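搬家第二周，记一下这次换房子的经过，分几条发，想到哪写到哪。

1/
先说背景。原来的房子在老小区六楼，没电梯，住了四年多。房东一月份说要卖房，给了我们半年时间。听起来很宽裕，过完年一忙，真正开始看房已经是春末了。

2/
看房最大的教训是别只在白天去。有一套采光很好，价格也合适，差点当场交定金。晚上吃完饭又绕过去一趟，楼下烧烤店的排风口正对着卧室窗户。那套就算了。

3/
后来定下的这套在三楼，朝东，客厅小一点，厨房比原来大。签合同之前把水龙头全打开试了一遍水压，马桶冲了，插座拿充电器挨个插过。中介在旁边等得有点着急，我没管他。有个插座没电，写进了交接单，房东后来找人修了。

4/
交接单一定要自己写。中介给的那份只有“家电齐全”四个字，等于没写。我按房间列，墙上有钉眼的地方、地板有划痕的地方都拍了照片，发到三方的群里，让房东回一句“收到”。水表电表的读数也拍了。

5/
收拾东西这件事，我是从最不常用的开始的。换季衣服、书、过年用的大锅，提前三周就封箱了。每个箱子写两面，顶上写房间，侧面写内容。只写顶上的话，箱子一摞起来什么都看不见。

6/
书不要装大箱。以前搬家吃过亏，一箱书两个人抬不动，底还漏了。这次全用小纸箱，装到八成满，上面塞毛巾。总共用掉50个纸箱，有一部分是楼下水果店给的，苹果箱子最结实，香蕉箱子底下有洞，装不了小东西。

7/
扔东西比装东西费时间。我的标准很简单：上次搬家装箱之后一直没拆的，这次不带走。按这个标准清出来一台面包机、一套没开封的床品、好多转接头。面包机在小区群里送人了，当天晚上就有人来拿。

8/
有人问搬家公司怎么选。我问了几家，最后找的是 Barkdale，邻居用过，报价里把楼层费、拆装费分开写，这点比较清楚。来之前先视频看了一遍家里的东西，当天没有临时加价。六楼没电梯，楼层费占了不少，这个躲不掉。

9/
搬家当天自己随身带的一个包：证件、合同、充电器、换洗衣服、卷纸、剪刀、药。剪刀单独说一下，到了新家第一件事就是拆箱，剪刀封在箱子里会很难受，我有经验。

10/
冰箱提前一天清空断电，搬过去以后立着放了一阵子再插电。洗衣机要把管子里的水放干净。我们这次忘了放，师傅抬到四楼的时候水流了一楼梯，我又拿拖把从上到下拖了一遍。

11/
到新家先铺床，再装浴帘，别的都可以等。第一天晚上累得不想动，能洗澡能睡觉就够了。厨房是第二天下午才开始拆的，那两顿吃的外卖。

12/
网络要提前约。移机排队排了五天，这五天全靠手机热点，流量用了20多个G。燃气过户也别拖，要房东的证件复印件，来回跑了一趟才办下来。

13/
收纳用品我建议先住进去再买。Sewwandi Patwary 搬家比我早几个月，她搬之前照着户型图买了一批抽屉柜，进门一量，有2个放不进衣柜。我听了她的，头一周只用手头现成的东西，哪里缺什么，住几天自然就知道了。

14/
用得最多的是洗衣篮。没拆完的零碎、要洗的衣服、要拿到另一个房间的东西，都先往篮子里放，一趟端过去。选的时候看有没有提手孔，长方形的靠墙放比圆的省地方。 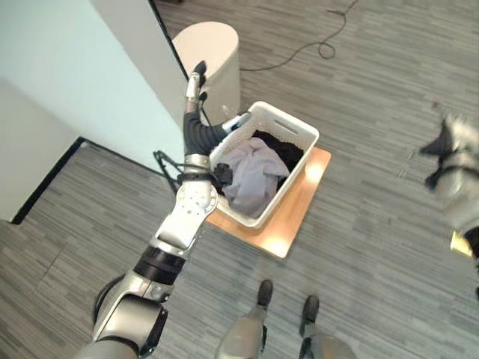

白色塑料的长方形洗衣篮，短边上有椭圆形的提手孔。

15/
篮子也有缺点，容易变成什么都往里扔的地方。我现在的做法是每天睡前清一次，清不完的第二天早上接着清。目前还没堆起来过。

16/
衣柜里面只加了一根伸缩杆，挂裤子用。买之前量的是柜子内侧的宽度，别量外面。杆子两头垫了防滑垫，目前没往下掉。

17/
有2件事如果重来会改。一个是窗帘，应该交房当天就量好尺寸下单，朝东的房间早上五点多就亮了，我用旧床单挡了一个多礼拜。另一个是门锁，应该搬进去之前就换锁芯，我们是住进去第三天才换的。

18/
押金的事也说一句。老房子退租那天我把墙面擦了，油烟机找人洗了，钥匙当面数清交给房东。水电结清的截图发给他，押金第二天到账，扣了一个灯罩的钱，那个确实是我打碎的。

19/
现在还剩几箱书没拆，书架没到。阳台也还空着一半，想放个小桌子，还没决定。快递地址改了大部分，漏了一个，旧地址的邻居帮我收了，周末过去拿。

20/
评论里问纸箱去哪了：拆完压平，楼下收废品的阿姨上来收走的。留了几个苹果箱子，放换季的鞋。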